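Service Record, Unit 7

The work order from Nekell said to recommission the server and report what was on it. It gave the rack position, the door code and a contact number that rang without answer. I signed in at the Hosatmont site on 2019-05-21 and had the lid off before nine.

I write things down in the order I find them. Processor, memory, battery, ports, case.
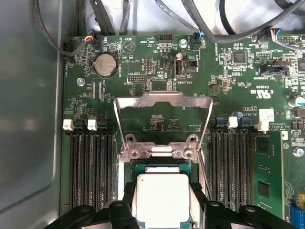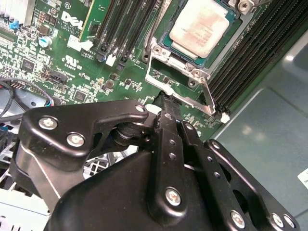
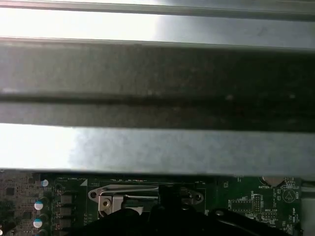
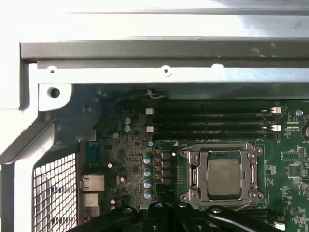
The machine had been listed as scrapped in November. The disposal sheet gave a weight, a pallet reference and a tick in the box marked destroyed. I compared the serial number on the sheet with the one on my work order. They matched. I noted the discrepancy and went on.

Clearance to power up came through at half past ten. The fans ran to full speed, dropped, and held. One short beep, then the start-up text. The clock in the settings menu was correct to the minute.

A coin cell will keep a clock going for years, so I gave this no weight at first. But a clock drifts. I have serviced 3,000 boards, and I have seen them run slow by an hour and fast by a week. I had not seen one come out of storage agreeing with my watch. I recorded the value and the time I read it.

The event log should have ended in November. It ended with a line for that morning: cover removed, 08:52. The line above it was for the day before, and the line above that for the day before that. Each gave the inlet temperature and the words no fault. The entries went back without a gap through the whole period in which the unit was, on paper, a quantity of shredded metal. I checked the supply. The power leads had been coiled and tied on the shelf when I arrived, and the tie was a factory one.

There were two user accounts. One was the administrator. The other was called Lirna, and it held a single text file, last changed at 08:50. I had been in the corridor at 08:50, looking for the light switch.

The file was a maintenance schedule. It listed the jobs I had just done, in my order, using the short forms I use in my own notes. I have never shown those to anyone at Nekell. Against the processor it said reseat, check lever. Against the memory it said outer slot first. The last item had no job beside it, only a time, 11:40, and the word Aryee.

It was then about 11:15. I looked for Aryee in the site directory and the parts catalogue. It was in neither. I looked in the old door records and found it there as a room, two floors down, on a plan with only one floor below ground.

I copied the file to the job folder and printed one page. I shut the server down in the normal way, disconnected both leads and fitted the lid. All the screws were accounted for. On the work order, in the space for faults, I wrote none found. In the space for contents I wrote one document, see attached.

The fans were still turning when I picked up my bag. I put my hand flat on the lid and felt them. My watch said 11:32. I added a line to the record giving the time, left the lights on, and went to look for the stairs.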